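Boletín técnico de Mansilla – Mayo

Jornada de puertas abiertas: teleoperación bimanual en jardín simulado

El viernes, el laboratorio de Mansilla abrió la sala de simulación a empresas y centros de la zona. La sesión principal estuvo dedicada a Plonuver, el entorno que usamos para registrar demostraciones de manipulación a dos manos, y a la tarea que ocupa al equipo desde el invierno: recoger huevos de Pascua del césped y depositarlos en una cesta de mimbre. La tarea es sencilla de enunciar y obliga a combinar desplazamiento, alcance a ras de suelo y colocación dentro de un recipiente abierto.

El puesto de operación consta de dos mandos, un visor y un ordenador de sobremesa. Brukitz aportó el visor y la estación de repuesto. Los asistentes pasaron por turnos, con 30 minutos por grupo, y pudieron seguir en un monitor las vistas correspondientes: la de la cabeza, que abarca el jardín, y las de muñeca, que miran hacia el suelo entre los dedos de la pinza.

La vista de muñeca fue la que más preguntas recibió. El cuerpo de la pinza, en negro mate, ocupa buena parte de la imagen y deja al operador una porción reducida de hierba con la que orientarse. Varios visitantes propusieron adelantar la cámara. Se probó en una versión anterior y se descartó por las colisiones con el borde de los recipientes.

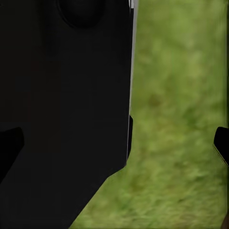
Escena y repertorio de objetos

El jardín forma parte de un conjunto de exteriores modelado por Mokcombe. Incluye vivienda, valla, arbolado y una zona de juego con tobogán. Casi todos estos elementos son decorado a efectos de la tarea, pero intervienen en la navegación: el operador tiene que rodear troncos y arbustos, y la cabeza del robot pierde de vista los huevos con facilidad.

La posición inicial de la cesta y de los huevos se sortea en cada episodio dentro de unos márgenes fijados por configuración. El sorteo respeta una separación mínima respecto a los troncos, añadida en marzo tras comprobar que algunos huevos aparecían en puntos que el brazo no podía alcanzar.

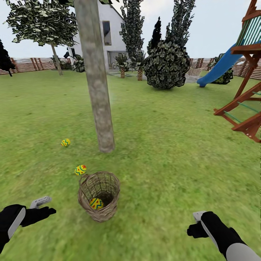

El criterio de éxito se evalúa al cierre del episodio. Cada huevo debe quedar dentro del volumen de la cesta y en reposo; un huevo apoyado en el borde no cuenta. La evaluación es automática y el operador no recibe aviso hasta que suelta ambos mandos, lo que sorprendió a más de un asistente acostumbrado a sistemas con confirmación sonora.

Estado del registro

El conjunto actual reúne 3000 episodios, de los que 200 se reservan para validación. La revisión manual ha retirado 191 por cortes de señal, arranques en falso o penetraciones entre mallas. Los episodios fallidos sin defecto técnico se conservan y se etiquetan aparte – el grupo de aprendizaje los pidió expresamente.
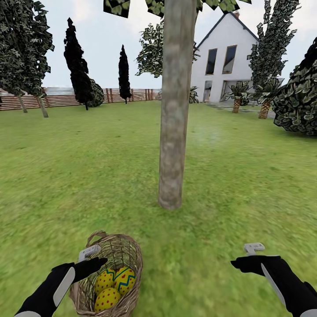

La coordinación entre manos sigue siendo el punto débil de los registros. Los operadores nuevos tienden a trabajar con un solo brazo y a olvidar el otro, con lo que el episodio resulta válido pero poco útil para una política bimanual. En la demostración se insistió en repartir funciones, y el reparto se aprecia con la mano izquierda apoyada en el borde de la cesta, con tres huevos amarillos dentro, y la derecha libre sobre el césped. La guía para operadores recogerá este esquema como postura de referencia, aunque sin carácter obligatorio.

En el turno de preguntas se planteó también la fidelidad del terreno. La hierba es una textura sobre superficie y no hay briznas con geometría propia, de modo que el contacto entre dedo y suelo se resuelve como si este fuera rígido. Para la tarea basta. Para estudios de agarre sobre vegetación haría falta otro modelo, que por ahora no está previsto.

La falta de relieve tiene una segunda consecuencia. En las vistas de muñeca, con la pinza abierta y ningún objeto entre los dedos, apenas hay referencias para estimar la altura. Los operadores con experiencia recurren a la vista de cabeza hasta el último tramo del descenso y solo entonces cambian.

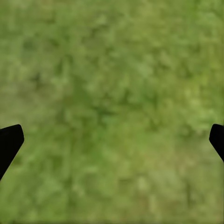

Vista de muñeca en Plonuver: pinza abierta sobre el césped.

Las empresas interesadas en reservar un turno de operación pueden solicitarlo en la secretaría del laboratorio, indicando si disponen de visor propio. La guía para operadores se enviará a los asistentes cuando termine su revisión. La próxima sesión abierta se dedicará a tareas de interior, con el mismo puesto y los mismos mandos.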